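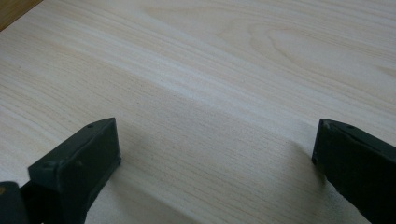
What happens to stolen belongings once the police have found them?

They are logged, tagged and held as evidence for as long as a court case needs them, and then they go back to the owner, provided the owner can be identified.

That second part is where Harpreet Leclerc comes in, and where a good deal of her winter went. Leclerc is the property officer for the Penner police service, which covers the town itself and a long scatter of cottages out toward Bostholm, and last February her colleagues opened up a rented garage on the Clitach road and found it full to the rafters with other people's things. There were outboard motors and chainsaws, as you'd expect in cottage country, and a snow blower with its chute bent sideways. But there were also quilts, cutlery, fishing reels, a set of nesting bowls, framed photographs of somebody's grandparents, and a great many small household things that can't have been worth the gas it took to haul them away.

"The motors were easy," Leclerc told me, pouring us both a coffee in the front office (she takes hers with an alarming amount of cream). "Motors have serial numbers. I had most of those matched to a report before lunch on the Friday. It was everything else."

Everything else came to 71 tagged lots. The thefts had gone on over two seasons, mostly from places shut up after Thanksgiving, and plenty of the owners hadn't been back since to notice. Some had noticed and never reported it. You drive up in May, the good frying pan isn't on its hook, and you assume your brother-in-law borrowed it.

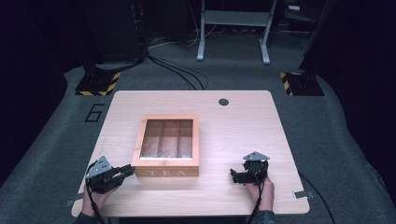 Wooden tea box with a clear lid.

Benedek Csizmadia did report his. He has had a place on Bridov Lake for 24 years, and when he came up the first long weekend and found the back door forced he sat down at the kitchen table and wrote out a list for the constable, which he was kind enough to show me. It is a lovely document, in its way. It says "radio (brown)" and "the good axe" and "Marta's dishes, blue." He knew precisely what he meant by every line, and so would anyone who had ever had supper at his place, but a stranger standing in a storage room with a clipboard could do very little with it. There were four brown radios in the garage.

Leclerc doesn't blame him a bit. She says almost everyone describes their belongings that way, from affection more than from looking, and that she tried writing a list of her own kitchen from memory one night and did no better.
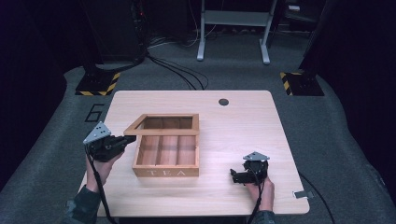
So she has started asking people to put their lists together before anything goes missing, and to be fussier about it than feels natural. Begin with whatever would hurt to lose, she says, and don't skip the modest stuff. "Tea box" on a report tells her next to nothing, and even "wooden tea box, says TEA on the front" could fit any number of kitchens. Add the thin dividers inside, and the lid that's a wooden frame with a window in it, and you've given her something to work with. Then add whatever is yours alone: the nick in a corner, the initials your aunt pencilled underneath, the stain from the time someone put it away damp. Open things up when you take your pictures, too. Owners remember insides far better than outsides, and a thief rarely bothers to change either.

Lorne Gagnon, who retired from the service after a career mostly spent on break-ins, makes the same argument with rather more heat. He spent years, he said, returning to court with a case he was sure of and an exhibit he couldn't tie to a living soul. A charge of possessing stolen property leans on somebody being able to show that it was stolen, and from whom. Without an owner, the most suspicious garage in the district starts to look like a man with a hobby.
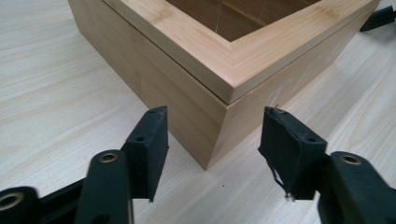

He is a great believer in the close-up. Most of us photograph a room and call it done, and a room is fine for showing that you owned a sideboard, but it won't help with what was on the sideboard. Go in near enough to catch the material. A plain bamboo box with a fitted lid might seem hopeless, all smooth pale sides and nothing but some faint whitish scribbles on the right-hand face, yet get down by one corner and there are faint lines in the grain and streaks a little lighter and darker than the rest. Gagnon would have you take both sides and the lid, then turn it over and take the bottom as well. He keeps his own pictures in two places, one of them his daughter's house in Clitach, and he checks that she still has them every Christmas, which I gather she finds trying.

Not all of the garage has gone home. Ilham Raju, who teaches at the high school in Bostholm, walked the tables on one of the viewing evenings looking for her late mother's sewing machine. She didn't find it. She did find a biscuit tin of buttons she hadn't realized was gone, and she could name the odd ones in it (a brass anchor, a green glass one shaped like a leaf) before Leclerc had the lid off. It went back to her that same night.

As of this writing, 14 lots are still on the shelves in Penner. The photographs of the grandparents are among them, in an oval frame, a tall man and a short woman squinting on a dock. Leclerc has written to every cottage association on the lake and has had two phone calls, neither of them right. Viewings are by appointment at the front desk, and she asks that you bring your list, however it's spelled.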